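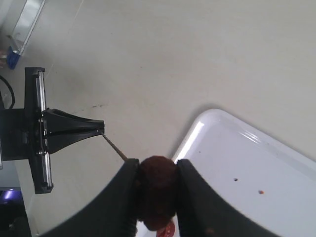 Wrist view: brown piece in the fingers, rod tip held in the fixture, tray on the right.

Brerniver working group – thin rod handling
Minutes of the meeting held 2023-11-07, small meeting room, Grultcombe building
Present: the Grultcombe bench team, two from the Collitz analysis side, and the Salinas group by phone. Apologies were received from the student who keeps the annotation sheets.

1. Minutes of the last meeting

These were read through and accepted with one correction. Under the item on lighting it was written that the group had agreed to leave the lamp where it is, when what the group had agreed to was leaving it where it is until the current round of recordings was finished. The chair thanked Salinas for spotting this, as it would have caused a good deal of confusion later on. The line has been changed in the shared copy.

The action on the tray supplier was carried over again. It has been carried over for a while now and the bench team promised, with some laughter, to get to it.

2. State of the recordings

The bench team reported that the demonstration set now stands at 1023 episodes that have been checked from start to finish. It took almost 3 weeks longer than planned to get there, and the group wanted it put on record how much patient work went into it, particularly the checking, which is slow and hard on the eyes. Every episode covers the same job: pick up a piece from the tray and bring it to the rod, or pick up the rod and bring it to the tray, depending on which half of the protocol is being followed. Both halves are stored in the same format, with a tag for which one it is.

Collitz asked whether episodes with a regrasp in the middle had been kept. They have. The bench team feels strongly that a regrasp is a perfectly normal thing to do with a rod this thin, and that throwing those episodes out would leave the policy with no idea how to recover. Collitz was happy with that, provided the regrasp is marked so that it can be left out of a comparison when needed. It was agreed that the mark goes on the episode as a whole for now, and on the exact moment once somebody has the time to go back through them.

There was a fairly long talk about the specks and smudges on the tray and the tabletop. Salinas worried that the policy might be using them as landmarks, which would look wonderful at Grultcombe and fall apart anywhere else. The bench team said the tray gets wiped between sessions but small marks do come back, and the tabletop has scuffs that are there for good. After some back and forth the group settled on a simple check: run a short block with the tray turned around and see if the reach goes astray. This goes on the action list.

3. Results of the held-out trials

Collitz presented the comparison everyone had been waiting for. To recap for the record, the same model was trained twice, once with a fixed camera looking at the whole bench plus the wrist camera, and once with the wrist camera only. Both were then tried on 162 held-out starts, with the rod and the pieces placed by the bench team from a printed list so that neither version had an easier time of it.

The short version is that the wrist-only model held its own through the approach and did better in the last stretch, when the fingers are close to the target and the overall view has little left to add. The version with both cameras was steadier at the beginning, especially when the rod started well off to one side. Where the two parted most clearly was in the lean of the rod after the grasp. The wrist-only version corrected for it more often before moving on, and the two-camera version tended to carry on with whatever lean it had.

Salinas thought this was a lovely result but asked the group to be careful in how it is told. The fixed camera sits fairly far back, and a closer one might well have changed the picture. Collitz agreed and said the write-up should speak of this particular fixed view and leave the general claim alone. The bench team added that they would be glad to try a closer mount, though there is not a great deal of free room beside the fixture and the cable would need a new path.

A question came up about how lean is measured. At present it is read off the wrist view by drawing a line along the visible part of the rod and comparing it with the seam between the fingers. With the fingers closed and the rod coming straight up between them this is quick to do, and the people who did the reading seldom disagreed.

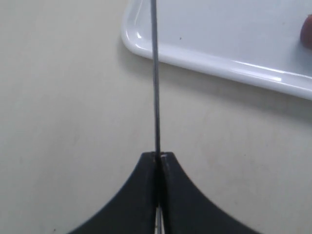 4. Reading the rod in the wrist view

This item grew out of the last one and took up more time than the agenda had given it, but the chair let it run and most of us were glad of it.

The trouble is with the glossy tray. Over the plain tabletop the dark rod stands out very well. Once it passes in front of the tray there is the rim with its own bright line, and often a patch of reflected light on the floor of the tray, and the automatic line finder will now and then follow the rim for part of the way and call that the rod. Collitz had gone through the disagreements between the line finder and the hand readings and found that they bunch up in the views from close over the tray, where the rod runs nearly the full height of the image and the glare is next to it.

Several remedies were talked over. The bench team could dull the tray, which would be the easiest thing by far, but Salinas pointed out that shiny trays are what people have, and it would be a shame to make the bench nicer than the world. Collitz would like to give the line finder a starting point at the fingertips, as the rod has to pass there whatever else is going on, and let it grow the line upward from that. They have a rough version of this running and it already avoids the worst of the rim mistakes. Short bright glints along the rod itself still break the line in places – a gap filler should take care of those.

It was also mentioned that the fingers are often soft in focus at close range, so their tips are not as firm a reference as one would like. The group decided to keep the seam as the reference when the fingers are closed, and to use the middle of the gap when it shows. Annotators should write down which of the two they used. Where neither can be made out, the reading is to be left blank, please, and not guessed. 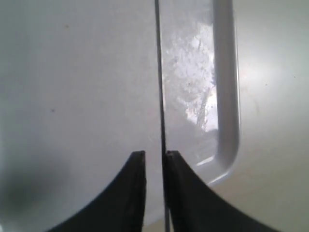

5. Write-up and sharing

The draft is with Collitz until the lean figures have been redone with the new line finder. Salinas offered to write the part on limits and everyone accepted very quickly. The hope is to have a full draft to argue over at the February meeting.

On sharing, the group would like to release the wrist views together with the hand readings. The fixed views will wait until the bench team has looked through them for anything that should not go out.

6. Actions

Bench team: run the block with the tray turned around, using the printed start list.
Bench team: measure the room for a closer fixed mount and report on the cable.
Bench team: tray supplier (carried over).
Collitz: finish the line finder with the fingertip start, then rerun all 162 trials through it.
Collitz: add the regrasp mark to the episode format.
Salinas: first text on limits, to be sent to the list.
All: read the annotation notes again before the next session, in particular the lines on blank readings.

7. Any other business

The spare set of fingers has turned up in the drawer under the printer. The Salinas group asked if the phone could be put closer to the middle of the table next time.

Next meeting in the same room, date to be sent around on the list.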